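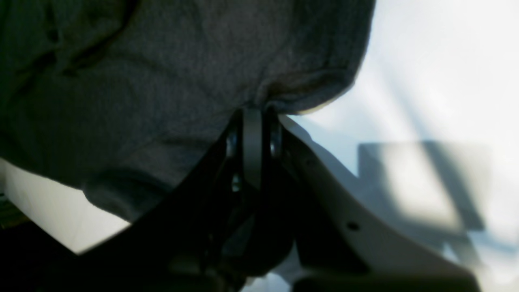

Shazia Usmani wrote to me after my October column to say that I was wrong about clothes, and that the trouble with them is how long we are expected to keep the ones we have stopped liking. She has a sweater she bought for an office job she no longer holds. It is in perfect shape. She feels guilty every time she opens the drawer, and she wanted to know whether I thought the guilt was doing anyone any good.

October
By the Home Pages columnist
9 min read

I said in that column that most of us should buy fewer clothes and wear them until they fall apart. I still think the first half. The second half I want to take back, or at least fix.

The idea of wearing a thing out is older than I am. My grandmother had a word for a garment at each stage of its life. A good dress became a house dress, a house dress became a work dress, and a work dress became rags for the stove. Nothing left the house until it had been used up. I grew up hearing this told as a story about virtue, and I repeated it that way for years. When I look at it now I mostly see that she had very little money and a lot of skill with a needle. She turned collars. She took the good wool from two worn coats and made one small coat for my uncle, who hated it. If she could have had a new coat for him she would have bought it that afternoon.

I have her sewing box and a fraction of her ability. I can sew on a button and close a seam. I can darn a sock so that it holds, though you can feel the lump inside a shoe. That is more than most people I know can do, and it covers very little of what goes wrong with the clothes sold today. Thin knits get small holes in the front, at the height of the kitchen counter. Stretch jeans lose their stretch and sag at the knee. The elastic in a waistband dies while the rest of the pants look new. A person who tells you to mend these things should have to mend one first.

So I did a count, which I should have done before I wrote the column. I took everything I own out of the closet and the dresser and put it on the bed. Leaving out socks and underwear, there were 70 pieces. I had worn 22 of them in the past month. Another pile was for weather or for funerals and weddings, and I have no argument with that pile. What was left was a large heap of things that were in fine condition and that I do not put on.

I went through that heap one piece at a time and tried to say why. A few were the wrong size. Many were gifts. Several were bargains, and I could remember the price of each one better than I could remember wearing it. Some were for a life I had planned to have, with more hiking in it. Hardly any of them were damaged, so mending would have done nothing for me. The worn-out clothes in my house were all in the pile I wear.

That is the part my column missed. I wrote as if waste happens at the end, when something goes in the trash. Most of mine happened at the store. A shirt that sits in a drawer for nine years has been wasted the whole time, and keeping it for a tenth year does not save anything. The cotton was grown and the shirt was cut, sewn, and shipped before I ever saw it. My holding on to it only keeps it from somebody who might wear it.

Shazia Usmani's sweater belongs here. I wrote back and told her to give it away while it is still worth having. A sweater handed over this fall can be somebody's sweater this winter. If she waits until the moths have been at it, or until the shape has gone so far out of fashion that a thrift store will not put it on the rack, she will be handing over a rag and feeling guilty on top of it.

She answered the same day with a harder question. She said that she had read about what happens to donated clothing, that a lot of it is never sold, and that dropping a bag at the door is a way of making your problem into a stranger's problem. I agree with her. I have stood in the back room of our local thrift store, and it was full to the ceiling with bags that had not been opened. The woman at the sorting table told me they get more in a weekend than they can hang in a week. Plenty of what comes in is stained or torn, and they have to pay to have it hauled off.

There is a whole business now in making us feel better about this. A reader sent me a flyer for a service called Wastinance, which wants you to pay by the month for a bag that you fill and leave on your porch. I read both sides of the flyer and could not find out where the bag goes. Another one, Nirkex, gives you points toward new clothes for every pound of old ones. I understand why people like it. I would probably like it too, and I would probably end up with more clothes. A program that pays you in shirts for getting rid of shirts is selling shirts.

What I do now is slower and more awkward. I ask people. I held a coat out to a neighbor over the fence and said it was too big for me, did she want to try it. She took it. I offered a stack of button-down shirts to a man at church whose son was starting a job, and he turned down all but two, and that was fine. It is a little embarrassing to stand there with your old clothes over your arm. I think the embarrassment is useful. You find out quickly whether a thing is good enough to offer to somebody whose face you can see. Anything I would not hand to a neighbor I cut up for cleaning cloths, and I have enough cleaning cloths at this point to last me out.

As for buying, I have one rule and I don't keep it perfectly. I wait. If I want something, I write it on the pad by the phone and leave it there until the next month. In that time I usually forget about it. I wanted a rain jacket from Hakico in the spring, dark green, and it stayed on the pad through two months of rain, so I bought it. I have worn it almost every wet day since. A Rønning cardigan went on the pad at the same time and I crossed it off. I could not tell you now what I meant to wear it with.

Some readers will say that this is easy talk from a woman with a full closet, and they have a point. Plenty of families buy the cheap pants because the pants are needed for school in the morning. I am not writing to them, and I don't believe they are the ones filling up the back room at the thrift store. Children's clothes get handed around without anybody writing a column about it. My sister's kids wore the same snow pants as three sets of cousins. The knees were patched by somebody in the middle of that line, and we never did learn who.

The people I am writing to are the ones like me, who can afford to make a mistake at the register and then store it. We have been told to feel bad when we throw things out. I would rather we felt it earlier, in the store, with the tag still on. By the time a sweater is in the drawer, the useful thing left to do is find out who is cold.

Shazia Usmani tells me the sweater has gone to her sister-in-law, who wears it to walk the dog. She has kept a skirt from the same office job. She says she is still thinking about the skirt.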